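Folding Lessons: An Afternoon at Grovevum

I should confess up front that I am terrible at folding laundry. My fitted sheets go into the cupboard as a ball, my good jumpers live on a chair, and my winter coat spends July stuffed behind the vacuum cleaner. So when Grovevum wrote to say they were opening their doors for an afternoon, and that visitors would get to try teaching a machine to put clothes away, I said yes before I'd finished reading the email.

Grovevum has the upper floor of an old shoe warehouse, up 47 stairs (there's a sign at the bottom telling you so, and a second one halfway up telling you to keep going). They've been in there three years. The downstairs tenant roasts coffee, and the whole place smells wonderful, which I suspect does a lot for staff morale. You sign in at a trestle table, you get a sticker, and somebody hands you a biscuit.

I'd been expecting a big shiny robot on a stage. There is a robot, and its name is Barka, and it stood in a roped-off corner for most of the afternoon folding tea towels at the pace of someone thinking about something else. It has two arms and no face. Each towel took it a little over a minute, and the crowd clapped for every single one! A boy beside me asked if it could do his school uniform and was told, very kindly, not yet.

The better part was out the back, where the teaching happens. Grovevum's robots learn mostly from people, and the people do it with hand tools the staff call Kubíček grippers. You hold one in each hand, squeeze, and a pair of rubbery fingers closes at the far end. There's a camera riding along on each tool, so whatever you do to a sock gets recorded from the sock's point of view, more or less. Then the recordings go into the training software, Cever, and eventually some of it turns up in Barka's arms.

They want 3000 recordings of each kind of garment before they'll let Barka near it in public. Towels were finished ages ago. T-shirts are coming along. Puffer jackets, I was told with a bit of a sigh, are stuck on 49.

I found out why when it was my turn. We got a ten-minute lesson first, all seven of us in my group, standing in a row and pinching at washcloths like a very earnest family of crabs. The grippers are lighter than they look, and the squeeze is easy enough. The trouble is that you have no fingertips any more. I hadn't realised how much of folding I do by feel, sliding a thumb along a hem to find the corner. With the grippers you have to look for everything, and you have to plan, and your elbows end up in some very odd places.

I managed the washcloth. I managed a tea towel, badly. Then I asked for a go at a jacket, because I'm like that, and I lost to it for a good quarter of an hour. You press the air out of one side and it goes straight to the other. The sleeves are slippery and they hide. I got one arm tucked in, felt terribly pleased with myself, let go, and watched it slowly climb back out again.

The recordings don't all come from the warehouse, by the way. A lot of the work is done in ordinary homes, on ordinary beds, and they had plenty of it to show us on a monitor by the kettle. I could have watched for hours. Everybody's bedroom is different, the bedspreads are different, the light's different, and all of that is apparently good for the robot, which would otherwise grow up believing the whole world is a grey bench.

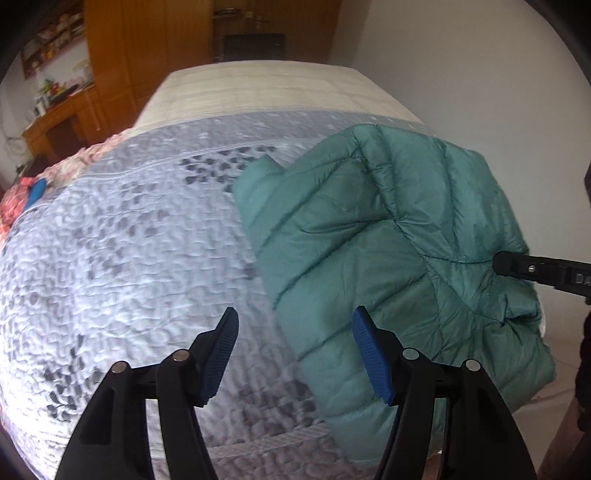 Two grippers at work on a teal puffer jacket, seen from the camera on one of them.

I asked whether it mattered that people fold things in their own way. My mum does sleeves first, I do whatever happens, and a woman in our group rolled everything like she was packing for the Rockies. The answer was that they like the variety up to a point, but within one batch everybody follows the same set of steps. There's a laminated card. I asked for a copy of the jacket card and was given one, and it has eleven steps on it, four of which are some version of "smooth".

My jacket attempt was kept, by the way. Bad tries get labelled and stored with the rest, so somewhere in Cever there is a file of me losing a fight with a sleeve, and you can hear me apologising to it.

The next open afternoon is on 06/01/2020, and it's free, but you do need to book a spot if you want a turn with the grippers. Wear something with short sleeves. And have the coffee on your way out, the dark roast if they've got it.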